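Week 9: Working with audio buffers and delay
Sound Software for Musicians, course handout
Khalil Hattar

Read before the lab. You will need headphones, a laptop with the lab recording software installed, and the Puvum plug-in from the course page. If you missed last week, go through the handout on sample rates first, as the same terms are used here.

What a buffer does

A computer doesn't hand sound to the speakers one sample at a time. It collects a small block of samples, works on the whole block, and passes it on. That block is the buffer. You set its size in the audio preferences, usually as a power of two: 64, 128, 256, 512 and so on.

A small buffer gives a short delay between playing a note and hearing it. The processor has less time to finish each block, and if it doesn't finish you hear clicks or gaps. A large buffer is easier on the machine but the delay gets longer. Singers and drummers tend to notice it first.

Working out the delay

Divide the buffer size by the sample rate. At 48,000 samples a second, a buffer of 480 samples lasts 10 milliseconds. The input and the output each have a buffer, so the trip in and back out takes at least 20 milliseconds. The converters add a bit more, and so do some plug-ins. The figure shown in the preferences window may or may not include these, depending on the driver.

Do the same sum for 96 samples and for 960 samples and write both answers in your lab book. Show the working.
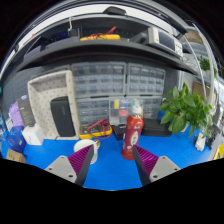 Sound Software Notes, Issue 40, p. 9

Measuring it yourself

The reported figure can be wrong, so we measure. Run a short cable from output 2 to input 2 of the interface. Turn the monitors down before you do this, and make sure input monitoring is off on the track you are recording to, or you will get a feedback loop.

Play the click file out of output 2 and record it back in on a new track. Zoom in until you can see single samples. Count from the start of the original click to the start of the recorded one. In last year's test on the Britdale interface the gap was 300 samples with automatic compensation switched off. Yours will depend on your settings.

Take three readings at each buffer size. If they differ by more than a few samples, close other programs and start again.

Plug-in delay

Some effects need to look ahead at the signal, and this holds everything up. The Caldeira limiter is one. Most recording programs line the tracks up again on playback, but they can't do that for a live input. Bypass look-ahead effects while recording and put them back for the mix.

Note that bypassing a plug-in doesn't always remove its delay. Taking it off the track does.

For the lab report

Hand in one page with your table of readings, the sums from the second section, and a short paragraph on which buffer size you would choose for recording a singer. Save the session under your student number and upload it to the Prekcombe folder. Reports without the session file will be returned unmarked.

Next week: MIDI timing and jitter.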